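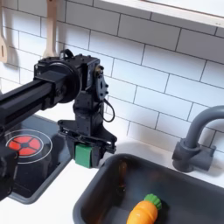

The purpose of the visit to the Sarkum training facility in Clelcombe was to assess the company's Eglītis tabletop arm kit for possible purchase by the district's technical education program. The visit took place on a Saturday in May, when the facility opens its workrooms to schools and public agencies. Two representatives of the program attended and were received by Jurgita Zariņš, who manages customer training for Sarkum. The kit was shown at a number of practice stations, and the larger part of the morning was spent at the toy kitchen, where the arm works over a white counter with a printed burner on one side and a deep gray sink on the other. An orange plastic carrot lay in the sink and served as the first object for discussion, as its leafy top and tapered body call for different grips. The black arm carries a parallel-jaw gripper with one bright green finger pad, and instructors refer to that pad by color when they direct students.

The Eglītis kit is sold in a single version. It includes the arm, the gripper, a control unit, a clamp for the table edge, and a printed course of 8 lessons. The toy kitchen is a separate item in the catalog and is not required for the first half of the course. The arm arrives in parts, and Sarkum expects the purchaser to put it together as the opening lesson. Ms. Zariņš stated that a class of older students usually completes the assembly in two sessions. The program should plan for a third, given the length of our periods.

Servos, brackets, and screws are left exposed throughout the design. This was of interest to us, as much of the equipment now in our workrooms is sealed and must be returned to the supplier for any fault. Sarkum sells each servo and bracket singly, and the parts list in the back of the manual runs to 731 entries, including every screw. The list is ordered by part number only. An index by location on the arm would be a considerable help to an instructor looking for one bracket in the middle of a class, and we made this request in writing before leaving.

Kristaps Venckus, a senior instructor, presented the lesson material. Students begin by moving the arm by hand control, then record a set of positions, and later write short programs that call on those positions. The kitchen lessons come near the end. They ask the student to take an object out of the sink and set it down at a named place on the counter. Mr. Venckus advised that the sink is the more difficult half of the exercise - the gripper has to come down inside the rim without touching the faucet, and the approach must be planned from above. He recommended that students practice over the open counter first.

The written course is clear and uses plain language. The safety section is short, and in our view too short. It covers pinch points and the stop switch but says little on the supervision of several stations by one adult. The cable at the wrist also deserves a paragraph of its own. It hangs in a free loop, and students will need to be told to check it before each run. Mr. Venckus agreed that the point could be added to the next printing.

Service is handled from the Tetitz office. The standard warranty is 2 years and covers the servos, with finger pads treated as wearing parts. Sarkum rates the gripper for 2000 cycles between inspections. We were not shown records in support of this figure and have asked for them. Training for instructors is offered at Clelcombe over one day, and the fee is included with an order of four kits or more.

It is recommended that the program request one kit on loan for the fall term, together with the kitchen set, and place it with an instructor who has not worked with robot arms before. The loan period offered is six weeks. A decision on a larger order should wait for that instructor's report and for the inspection records from Tetitz. Price quotations for one, four, and ten kits are held in the program office and may be consulted there on request.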